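Brotness Investor Newsletter — Member Help
Ticket 128: Bond yield chart and currency alerts not matching, audio edition stuck
Status: Closed
Product: Brotness daily market letter, with the Ulum charting add-on

Member's message

Hello there, and thank you in advance for reading this, because I know you folks must get a lot of mail whenever the markets get jumpy. I have been taking the daily letter for a good while now and I enjoy it very much, especially the interviews on government debt and central banks. My trouble is with the bond yield chart that comes along with it. The letter said the long yield had gone up overnight, and the chart on my page showed it going down. Then my currency alert arrived in the afternoon with yet another number. I tried signing out and back in, and I tried my other browser too, and it's the same story in both.
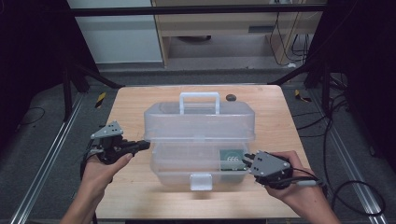 Do I need a separate Ulum account to see the yield chart?
Your Brotness login covers it, and the chart opens inside the letter once the add-on is switched on in your member page.

First reply from support

Thank you for such a friendly note, and I'm sorry the numbers have been giving you a headache. I pulled up your settings and I believe I can see one piece of it already. Your chart is set to show bond prices, and the letter always talks about yields. Prices and yields move in opposite directions, so on a morning when the letter says yields rose, a price chart will slope down, and both of them are right. It's an easy setting to bump, as it sits right next to the date range.

The currency alert is a different matter and I'd like to look into that one a bit more. In the meantime, would you kindly try these?

1. Open your member page and choose Charts, then Bonds. Change the Show menu from Price to Yield and save.

2. Go to Alerts and look at the source listed beside each currency pair. Write back and tell me what it says, word for word if you can manage it. 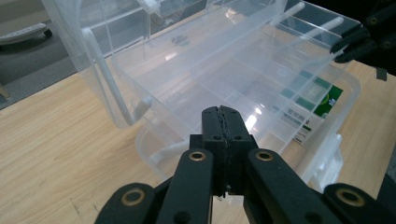
3. Clear the saved pages in your browser, close it all the way, and open the letter fresh from your member page. Please don't use the link in an old email — those can hold on to the chart as it was when the email went out.

Member's reply

Well, that fixed the chart right up! I feel a little silly, but I'm glad to have it explained, and I learned something. For the alerts, all of my pairs say "Nerkent delayed," except the dollar and yen, which says "Quispe close." I don't remember ever picking either one. I also forgot to mention that the audio edition stops at the 2 minute mark every time, right in the introduction, and I do like to listen to it over breakfast.

Second reply from support

That is just what I needed, thank you. Nerkent delayed is our regular feed, and it runs 30 minutes behind the market. Quispe close only gives the previous day's closing rate, and it was the standard choice for the dollar and yen back before we changed feeds in July. Older accounts kept it unless somebody went in and switched,
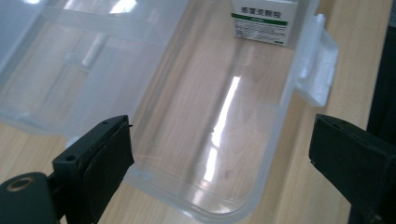

and yours is one of those older accounts. I have moved that pair over to Nerkent for you, so all of your alerts should now be working from the same feed. They still won't match the letter to the last digit, I'm afraid, as the letter is written before the market opens and the alerts go out during the day.

As for the audio, the player was trying to resume from a saved spot in an edition we had since replaced. I reset it on our end. Please press play from the start the first time, and after that it should remember your place as usual.
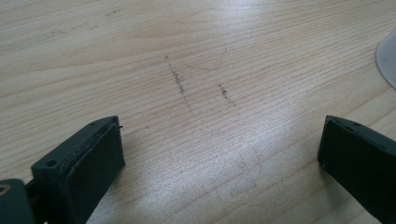 How many currency alerts can a member have running at once?
Each member can run 3 alerts at a time, and you can swap the pairs whenever you wish.

Member's reply

The audio played all the way through this morning, and the dollar and yen alert came in with a number that made sense next to the others. Thank you for being so patient with me.

Closing note

Chart set to Yield by member. Dollar and yen alert moved from Quispe close to Nerkent delayed. Audio position reset. Member confirmed all fixed. Asked the web team to put a short line under the chart saying whether it shows price or yield.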